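생활환경관리 기초 · 3주차 배포 자료
주제: 책상 위 소형 휴지통과 상판 정리
담당: Mererid Edwards

이번 주는 책상 위에서 나오는 쓰레기를 다룬다. 지난주 배포한 분리배출 표를 함께 지참할 것. 실습은 두 명이 한 조로 진행한다.

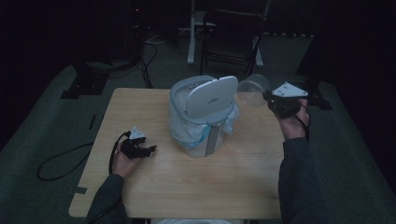
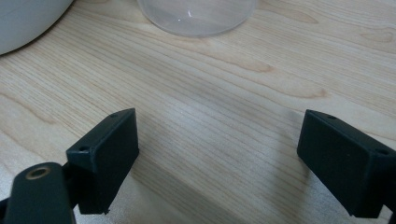 그림 1. 봉투를 씌운 뚜껑 달린 휴지통과 투명 플라스틱 컵. 그림 2. 밝은색 목재 상판의 나뭇결.

## 1. 봉투 씌우기

- 봉투는 통 둘레보다 넉넉한 것을 고른다. 너무 작으면 테두리에서 벗겨져 안으로 말려 들어간다.
- 테두리 밖으로 접어 내린 뒤 바닥까지 손을 넣어 공기를 뺀다.
- 남는 부분은 그림 1처럼 앞과 옆으로 늘어질 수 있다. 실습에서는 한쪽으로 모아 묶거나 통 뒤로 넘긴다.
- 조임끈이 있는 봉투는 끈이 테두리 바깥에 오도록 둔다. 교체할 때 끈부터 당기면 입구가 닫힌다.
- 뚜껑을 한 번 닫아 보고 봉투가 끼는지 확인한다.

## 2. 플라스틱 컵 버리기

컵은 먼저 남은 음료를 비우고 물로 헹군다. 빨대, 뚜껑, 종이 홀더는 따로 뗀다. 재활용 수거함이 있는 방에서는 수거함을 쓰고, 일반 휴지통에 넣는 경우는 오염이 지워지지 않는 컵으로 한정한다. 세부 기준은 지역마다 다르므로 거주지의 안내문을 따른다.

작은 통에 컵을 그대로 넣으면 금방 찬다. 같은 크기의 컵은 포개서 넣는다. 얇은 컵은 눌러도 되지만 깨진 조각이 봉투를 찢는 일이 있으니 발로 밟지 않는다. 통은 용량의 80%가 차면 비운다.

## 3. 목재 상판 닦기

1. 상판 위의 물건을 한쪽으로 옮긴다.
2. 마른 천으로 먼지를 먼저 걷어 낸다.
3. 물기를 꼭 짠 천으로 결 방향을 따라 닦는다. 그림 2처럼 결이 휘어 도는 부분은 긴 직선 결의 방향에 맞춘다.
4. 컵 자국은 중성세제를 묻힌 천으로 닦고 세제가 남지 않게 다시 닦는다.
5. 마른 천으로 마무리한다. 휴지통을 놓을 자리도 빠뜨리지 않는다.

연마 수세미와 염소계 표백제는 쓰지 않는다. 테이프 자국은 칼로 긁지 말고 드라이어의 약한 바람으로 데워 떼어 낸다.

## 과제

자기 책상의 휴지통을 일주일 동안 쓰면서 비운 시점과 주로 나온 쓰레기를 기록한다. 분량은 한 쪽, 제출은 다음 수업 시작 전까지. 조를 바꾸고 싶은 사람은 실습 조교 Meinir Penry에게 미리 알릴 것.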